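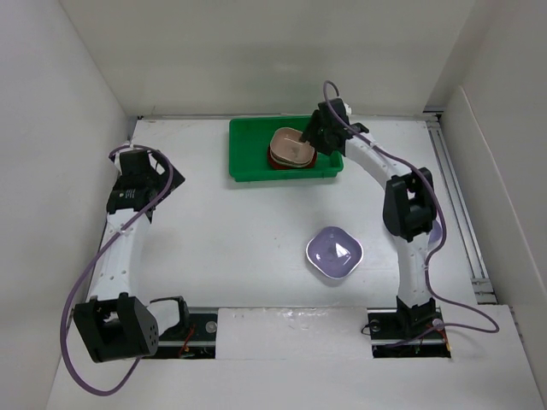

写真:Shanti Dubey/Giltora 台所の手帖

重ねて、トレーに寄せて、しまう。器の片づけ手順メモ

朝の支度前にばーっと書いてます。細かいところはあとで直すかも。

食器棚の中がすぐぐちゃぐちゃになる人向け。ボウルと皿を種類ごとに並べるのをやめて、「一人分を重ねて、トレーの片側に置く」に変えるだけの話です。道具は浅いトレー1枚。うちはプラスチックの緑の、縁が立ってるやつ。角が丸いと拭くのが楽。

用意するもの
・浅めのトレー(縁が少し立ち上がっているもの)
・重ねる器。下に皿、上にボウル
・乾いたふきん2枚
・キッチンペーパー少々
・メジャー

トレーは新しく買わなくていいです。お盆でも、引き出しに入ってた仕切りの受け皿でも。ただし真っ平らな板はだめ、引き出すときに器が滑る。縁は指がかかるくらいあれば足ります。

手順1 棚の奥行きを測る
先に測る。これ飛ばして二回失敗した。扉を閉めた状態の内側の寸法です。扉の裏にフックとか蝶番の出っ張りがあるなら、その分も引いておく。トレーの長い辺を棚の奥の壁と平行に置くか、縦に差し込むか、ここで決めてください。横置きのほうが中身は見やすい。縦に差すほうが枚数は入る。うちは横です。

手順2 器を全部出す
棚から全部。作業台が白っぽいと欠けた破片とか粉が見つけやすいので、暗い色の台の人は白い布を敷くといいかも。出したら縁を指の腹でなでて、ひっかかるのは別にする。欠けたのを重ねると相手の器に傷がつきます。

使ってない器もこのとき分ける。迷ったら箱に入れて、箱に「3月」とか月だけ書いておく。次にその月がきて開けてなかったら手放す。それだけ。

手順3 しっかり乾かす
重ねる収納でいちばん多い失敗がこれ。高台(裏の輪っかのとこ)に水が残ったまま重ねて、下の器に輪じみ。洗ったあと伏せて、上を向けて、もう一回ふきん。陶器っぽいざらっとした裏のものは時間がかかるので、夜洗って翌朝しまうくらいでちょうどいいです。

内側の底が暗く見えるときは、影なのか汚れなのか、明るいところに持っていって確認。影ならそのまま。茶渋なら重曹を少し。こすりすぎ注意。

手順4 下から順に重ねる
いちばん広くて平たいものが下。写真だと濃い赤の皿が底で、その上にボウルが入れ子になって、いちばん上はベージュがかったピンクの角丸ボウルです。下の皿の縁がボウルの外に少しはみ出してますよね、この「はみ出し」が大事で、まとめて持ち上げるときはボウルじゃなくて下の皿の縁を持つ。

色の順番は好みで。ただ、上と下で色が違うと、扉を開けた瞬間にどの組かわかって早い。同じ色ばっかりの家は重ねる組をお客さん用、ふだん用で分けるほうがいいと思う。

高さは4段まで。それ以上積むと下の皿を出すのが面倒になって、結局上のボウルしか使わなくなります。うちがそうだった。

角丸のボウルを重ねるときは角の向きを揃えること。ずれてると、すわりが悪くてカタカタ鳴る。丸いボウルと角丸のを混ぜるなら、角丸を上に。逆でもできなくはないけど形次第です、一度置いて、軽く押してみて、ぐらつくなら組みかえ。

器のあいだにペーパーをはさむかどうか。漆とか、金の線が入ってるものは、はさむ。ふだん使いのは、はさまない。毎日のことなので、はさむと絶対続かないです。

手順5 トレーの片側に寄せる
真ん中に置かないで、右か左の半分に寄せます。上の写真は右寄せ。左半分は空けたままで、緑の底が見えてる状態。

もったいない気がして最初は左にも小鉢を詰めてたんですが、そうすると器を取るとき手が入らない。空いた側は手を入れる場所兼、ちょっと置く場所。食卓に出すときに箸とか薬味の小皿をここにのせて、トレーごと運べます。戻すときも同じ形で戻ってくるし。

利き手で決めるのが楽です。右利きなら器は右、空きは左。右手で積んだ器をつかんで、左手はトレーの縁を押さえる感じ。左利きは反対に。

手順6 棚に戻す
トレーの手前の縁を持って、棚の手前にのせてから奥へすべらせる。持ち上げたまま奥まで差し込もうとすると、上のボウルが棚板にあたります。やりがち。

棚の中でトレーが動くなら、下にすべり止めのシートを小さく切って敷く。四隅だけでじゅうぶん。全面に敷くと今度はすべらなくて引き出せない。

よく使う組は腰から胸の高さ。重い組は下の段。目より上の棚には、この重ね方はおすすめしません。上の器が見えないまま引っぱることになるので。

しまったあとの手入れ
週に一度くらい、トレーを出して底を拭く。角と、縁の内側に細かいゴミがたまる。プラのトレーは中性洗剤とスポンジで大丈夫です。メラミンスポンジは艶が消えるのでやめたほうがいい。油っぽくなったらぬるま湯に少しつけてから。熱湯は反ることあり。

うまくいかないとき

器が抜けない
ぴったりはまってしまった場合、力でひねらない。下の器をぬるま湯につけて、上の器に冷たい水を入れて少し待つ。温度差は小さめに、熱湯と氷はだめです、割れます。それでもだめなら縁のすきまに台所洗剤を一滴。

家族が元に戻してくれない
トレーの空いてる側に「あける」と書いたマスキングテープ。見た目はまあ、あれですが効きます。慣れたらはがす。

大きさがばらばらで重ならない
むりに一組にしない。重なる相手がいない器は、別のトレーに一つだけでいいです。深いどんぶりとか片口はだいたいそう。

トレーが棚に対して小さい
二枚並べるより、一枚だけ置いて、よこは大皿を立てるスペースにするほうが使いやすかったです。

追記
乾かす時間の質問がきてたので。季節と器によるので何時間とは言えないんですが、裏の輪っかを頬にあてて、ひやっとしたらまだ。指だとわかりにくいです。

あと、木の器はこの重ね方に入れないでくださいね。湿気がこもるので、風の通るとこに一枚ずつ立てかけて置いて下さい。弁当箱のフタについてはまた別のページに書きまます。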